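Brukdale bottle drive passes its target

Neighbours in Brukdale have finished their autumn bottle drive with 2000 containers handed in, well past what anyone on Flornberg Street had dared to hope for back in March. 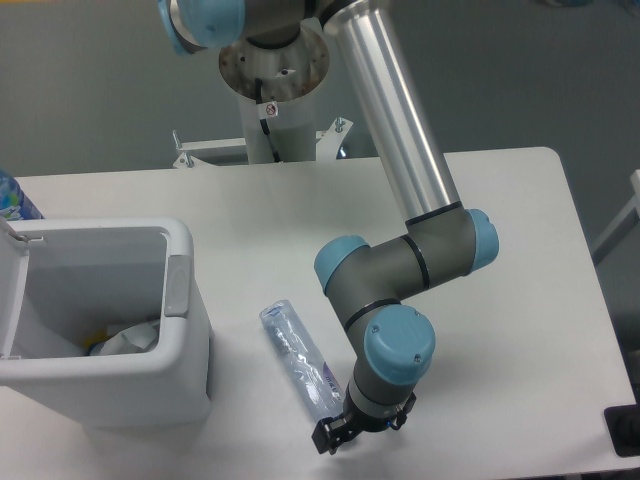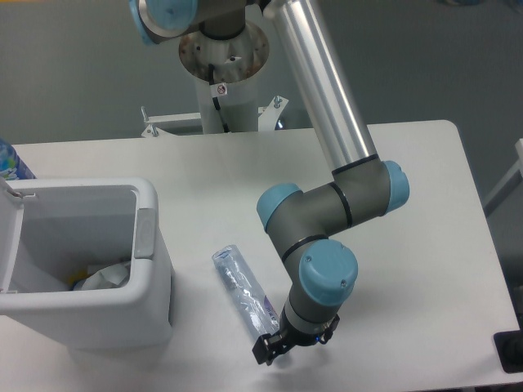 White tables against a plain wall suit a sorting day. The clear plastic bottle is in the first photo.

Kolbrún Steinarsdóttir, whose garage filled up first, says 73 households joined in — 31 of them for the very first time — and she would dearly love to thank each one over a cuppa. The refund money will go towards new shade cloth and a bit of fresh colour for the Hjaltested playground, where the little ones have been squinting through summer for far too long.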